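Fullthorpe Community Kitchen
Progress report to the Luangrath Fund
Second period, ending March

Summary

The grant has now carried us through the second of three periods, and we're happy to say the cooking classes are full. When we applied, we hoped to teach people on the Fullthorpe side of town to cook a week's worth of dinners from dried beans, whole grains and whatever vegetables were cheap. That is still the plan, and it's going better than we expected in some places and slower in others. Both are covered below.

Classes

We ran the evening class in two levels this period. The beginner level starts with knife work and a pot of lentils and goes on to soups, braises and one-pan rice dishes. The second level is for people who already cook but want to use less meat, and it has become the livelier room of the two. People bring their own spice jars and argue about cumin!

Total attendance across all sessions was 2824, counting a person once for each class they came to. The target in our application was lower than that, and we would be glad to talk about what a sensible target looks like for the third period. Part of the rise comes from the Sunday afternoon session, which we added after so many parents told us that evenings were impossible. It filled up in its second week and has stayed full.

We dropped the bread class. The oven in the back kitchen heats unevenly, and people were going home with loaves that were dark on one side and pale on the other. We moved those hours to flatbreads cooked on the stovetop, and the group took to them right away. Chickpea flour pancakes with scallions are now the most requested recipe we have.

Recipe cards

The cards are the part of the project we're proudest of. Each one has a single dish on it, with the cost per serving, the cooking time and two swaps for when an ingredient is missing. We finished the bean and grain set and printed 700 copies. Of those, 452 have gone home with students or been picked up at the Plollance market table. The rest are in the office and going steadily.

We tested every recipe at least twice in a home kitchen before it went to print, and that slowed us down. The black bean stew went through five versions. The first was bland, the second was far too salty (our fault for using seasoned stock), and it only came right when we toasted the spices dry and added a spoonful of vinegar at the end. The extra weeks were worth it — people tell us the cards work, and several students have come back asking for more copies for relatives.

The vegetable set is behind schedule. Drafts exist for cabbage, carrots, squash and winter greens. Summer vegetables will have to wait until we can cook with them at the price people pay in season, otherwise the cost per serving would be wrong.

Pantry boxes

Zornano, the dry goods wholesaler, has continued to sell to us at trade price, and each new student still gets a starter box: brown rice, red lentils, two kinds of beans, oats, oil, salt and a small bag of mixed spices. We packed 500 boxes this period. The oats were swapped for barley in one delivery, and we handed those boxes out with a barley soup recipe tucked inside. A few students liked it enough to ask where to buy more.

Storage is our weak point. The bulk sacks sit in the hallway between deliveries, and we have to shift them every time the building is inspected. We have asked for the use of the small room next to the stairs and are waiting for an answer.
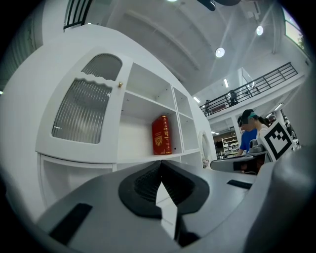

White cabinet with fluted glass door and brass knob.

Spending

Ingredients came in slightly over budget, mostly because of cooking oil. Printing came in under, and with your approval we'd like to move the difference across to ingredients. Equipment spending is finished for the year apart from one replacement burner. The full table is attached as a separate sheet, with receipts filed by month.

What students are telling us

We ask three short questions at the last class of each course: what did you cook at home this week, what did it replace, and what would you like to learn next? Beans now turn up in most of the answers to the first. Takeout and frozen pizza come up a lot under the second. The third is all over the place, from pickles to birthday cake, and we love reading them.

Some students find the classes too fast, especially the chopping, and we have started setting out half the vegetables already cut for the first two weeks of the beginner level.

Next period

- Finish and test the four winter vegetable cards
- Start a lunchtime class at Plollance, if the kitchen there passes its check
- Settle the storage question
- Try a short course on packed lunches for school and work
- Agree a new attendance target with the Fund

We would be delighted to have someone from the Fund join us for a class. Sunday is the best day to see it busy, and there is always enough food for visitors.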